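12/5/22

Day one of finger swaps, and I'm beat! Shabnam wanted the Kopecký fingers on first, so we ran 14 grabs with those while I griped about the cables (again). The wrist camera is my new favorite thing, I could stare at it all day.

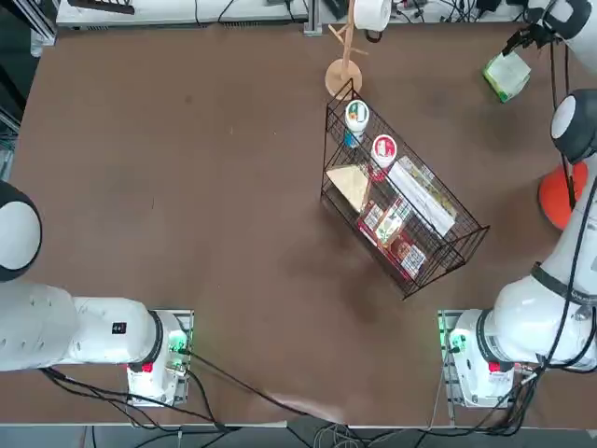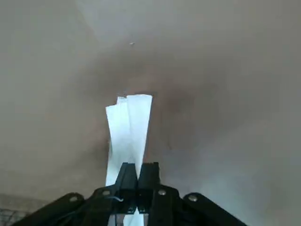
Both arms at the grocery rack, then the wrist view with something thin and white in the fingers.

Tomorrow the Fatilano set goes on. Dariusz bets me lunch it'll be worse on thin stuff.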